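Bath crayons and grout - has anyone got it off?

Home > Forum > Toddlers and Preschool > Bath time

mumof2andadog
Wednesday, December 1, 2021

We were given a box of Savero bath crayons and my daughter has used them every night for a week. They wipe off the tiles with a flannel, no trouble. The grout is another matter. The blue and the green have gone right in and I now have a stripe along the back of the bath at toddler height. We rent, so I can't just leave it.

I've tried washing up liquid and a nail brush, then bicarb paste left on for half an hour. The green faded a bit. The blue hasn't moved. Any ideas before I buy something strong?

pebbledash
Is the grout sealed? Ours is and the crayons come off it like they do off the tiles. My sister's isn't and she had the same as you.

mumof2andadog
No idea. The house is quite old and the bathroom looks as if it was done on the cheap, so I would guess not.

tealeaf_96
Cream cleaner on an old toothbrush. Small circles, rinse, do it again. Took me 2 goes for red and more for blue. Blue is the worst of the lot in every brand we have had.

Ruthless_Tidier
I would not use cream cleaner on unsealed grout. It's gritty and it takes the surface off, then the next lot of crayon goes in deeper. Oxygen bleach powder (the laundry sort) mixed to a paste with warm water, leave it on while you have your tea, rinse well. Window open, and keep the children out until it's rinsed.

tealeaf_96
I've used cream cleaner on mine for years and the grout is fine.

Ruthless_Tidier
Yours may be sealed. She doesn't know if hers is.

northfacing
We had the Blöndal ones and they were a lot softer than the Savero, more like face paint. They came off everything but they also came off on the children, the towels and the bath mat. There were 7 in our box and my son had finished them by the weekend. I went back to the foam letters.
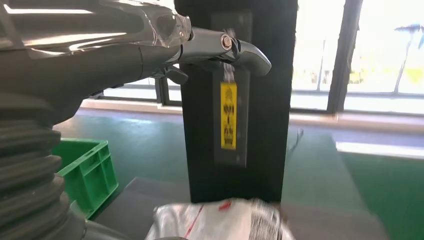
Can you use bath crayons at all if your grout isn't sealed?

Keep them to the inside of the bath itself, and rinse the marks off before you let the water out. Acrylic and enamel are both fine in my experience. It's the tiles above that cause the bother, as small children draw straight over the lines. We have a rule that drawing is for the bath and not for the wall. It works most nights.

pebbledash
Good luck with that rule in this house.

gluestick
You can draw on a baking tray. I prop an old one across the end of the bath and mine draws on that. It goes in the sink afterwards with the dinner things. No wall involved. She also sticks the foam shapes to it.

mumof2andadog
I like the tray idea. Does it not rust?

gluestick
Ours is non-stick and has been fine so far, but I do dry it. An enamel one would be better. I wouldn't use one with a chipped edge.

Ruthless_Tidier
Get a plastic one. A metal tray sliding about in a bath with a wet toddler is asking for a bumped chin.

gluestick
It's wedged, it doesn't slide. But yes, plastic would do the same job.

karnow_dad
Check the box before you do anything else. The Karnow crayons have a line in small print saying not to leave marks overnight. We'd been leaving ours up because the children wanted to see their pictures in the morning. Once we started wiping down the same evening we had no more staining, and our grout is nothing special.

mumof2andadog
I've just looked and the Savero box says wipe within 21 minutes?? Such an odd number. It's on the bottom flap, under the bit about storing them dry. We have definitely been leaving them longer than that.

tealeaf_96
Is that a misprint for 20?

mumof2andadog
Could be. Either way I've been leaving them till morning.

northfacing
If it's any help, the local swap shop here in Sevgate won't take bath crayons any more, opened or not. I tried to pass on a second box of the Blöndal in April and they said they'd had too many melted together. So you may be stuck with them.

pebbledash
Mine melted too. I'd put them on the windowsill above the radiator. They want to be in a dry pot with the lid off, not in the net with the bath toys where they go to mush.

mumof2andadog
Update. I did the oxygen bleach paste last night after bedtime and rinsed it twice. The green has gone. The blue is now a very pale grey which you can only see if you get down and look for it. I'm going to do one more go at the weekend and then leave it. Thank you Ruthless_Tidier.

I've put the blue away in the cupboard and told her it's having a rest. She asked for it straight away, obviously.

Ruthless_Tidier
Glad it shifted. Let the grout dry out for a day or two before the next go. When it's done you can get a grout sealer pen from any DIY shop, but ask the landlord first.

tealeaf_96
I still say cream cleaner would have had it off in one evening.

karnow_dad
Does the paste work on purple, does anyone know? We have some on the silicone round the taps.

Ruthless_Tidier
Silicone is harder. Try it on a small bit at the end. If it's gone right in you may have to live with it or have the silicone redone.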